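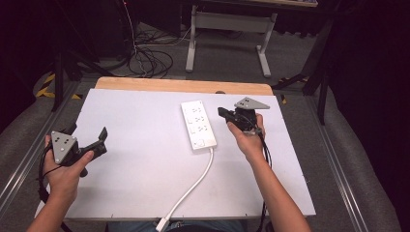

Section 4. Setting Up Your Weekly Family Table

Read Section 3 first if you skipped it. You need the household sign-up done and at least one adult who has been through the Parent Prep pages. Both adults is better. One is fine.

What you need
Gendero box (38 talk cards, prayer log, two answer pads)
A Bible, any translation the kids can follow
Pens that work
A table. Kitchen, card table, whatever
30 minutes, same time every week

Note: if your box came from Traden before the reprint, the cards are not color coded. Use the chart on page 172 to sort them by age. Takes a while, do it the night before.

4.1 Pick the time

1. Sit down with the calendar, adults only. Find a slot that is already mostly free. Most families land on Sunday after lunch or one weeknight before baths.
2. Say it out loud to the kids. Date, start time, end time. The end time matters more than you think, especially to teens.
3. Write it on the inside of the box lid. Pencil.
4. If you use the Skomari calendar, set the reminder for the hour before. Not the night before, everyone swipes it away.

Caution: do not put Family Table right after a punishment, a report card, or a fight about chores. Kids will decide the table is where they get in trouble and you will spend weeks undoing it. Move it to the next day.

4.2 Set the table rules

1. Read the four rules on the lid together. Let the youngest reader do it.
2. Ask for one change. Families always want one. Write it in the blank line.
3. Everybody signs. Parents sign too, and the rules apply to you. Interrupting counts. Checking your phone counts.
4. Leave the sheet where people see it during the week.

Rules are short on purpose. If you find yourself adding a seventh or eighth, stop, you are writing a household code and that is Section 7.

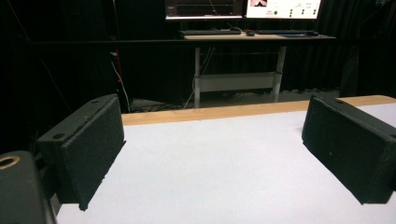 Seating comes next, and it's worth two minutes of thought. Corners are good for small kids who fidget. For a parent and a teen who have been short with each other lately, sit straight across. Think of the two black gripper fingers in the photo, facing each other over the white tabletop, each with a soft dark pad on the inside face. Firm on the back, soft on the side that meets the other person. Same idea with you and your teen. You are still the parent, the authority in Ephesians 6 didn't go anywhere, but the side your child meets should have some give in it. Verse 4 is in there too. Read it before you sit down.

4.3 Run the first session

1. Open with prayer. Short. One or two sentences, an adult does it the first time. After that rotate, and anyone can pass.
2. Read the passage on the starter card. Twice if it's a noisy day.
3. Draw one talk card. One. The box has enough to last, no need to burn thru them.
4. Youngest answers first. Parents answer last. Parents do answer though, with a real answer.
5. No correcting during answers. If your eight-year-old says something off about heaven, write it down and bring it up at bedtime.
6. Write one prayer request per person in the log. First names are enough.
7. Close on time. Even if it's going great.

Note: silence is ok. Count to ten in your head before you jump in. A lot of kids start talking at seven or eight.

Note: toddlers under three can have a snack and a crayon. They are there to be there.

4.4 If someone won't take part

Happens in most homes, usually week two or three. Don't panic.

1. Ask them to stay in the room. Only that.
2. Don't quote a verse at them. Tempting. Save it.
3. Offer a job: timekeeper, card drawer, log keeper.
4. Check in later, alone, in the car or doing dishes. Ask what would make it less bad. Listen to the whole thing before you say anything.
5. Change one thing they asked for, if you can live with it.

Caution: do not use the prayer log to make a point. "Pray that your brother gets a better attitude" has been written in a lot of these logs and it goes badly. Requests about another family member need that person's okay first.

Caution: if what comes out at the table is bigger than a table talk - self-harm, abuse, an eating problem, anything that scares you - stop the session, thank them for telling you, and call for help that day. Your pastor can walk with you but also call a licensed counselor or doctor. Emergency numbers go on the inside cover, fill those in now.

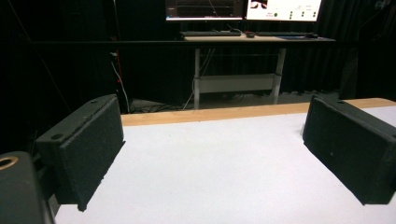
Two padded gripper fingers over a white tabletop.

4.5 One parent or two homes

Single parents: everything above works as written. You go last, you pray first. Skip the pages marked Couple Check, they're not graded.

Two homes: do not try to match sessions. Each home keeps its own log. The box can travel but in our experience it gets left behind, so Traden will send a second set of cards for the cost of shipping. Ask for the Mwakalinga edition, same questions, smaller box. Never ask the kids what got said at the other table.

Grandparents raising kids: use the large print cards. Question 14 mentions "mom and dad", swap in whatever fits or pull it from the deck.

4.6 Parent check, after week four

Do this without the kids. Ten minutes.

Did we start on time more often than not?
Did each child talk at least once?
Did I apologize for anything this month? Should I have?
Which answer suprised me?
Am I praying for what's in the log or just writing it down

Put a check or a dash next to each. No score. If you have mostly dashes go back to 4.1 and look at the time slot first, it's the slot maybe half the time. Then the seating. Then you.

4.7 Quick fixes

Kids giggle through prayer: let them. Shorter prayer.
One kid answers for everybody: hand out the answer pads, write first, talk second.
Missed a week: pick up at the next one. No make-up sessions.
Missed a month: redraw the starter card and sign the rules again.
Spouse not on board: run it anyway, invite every week, no sighing.
Lost cards: replacements listed in the back, order by card number.
Dog ate the log: order form, same page.

Next: Section 5, Talking About Money and Giving. Don't start it until you have done at least four tables. Bring the log with you.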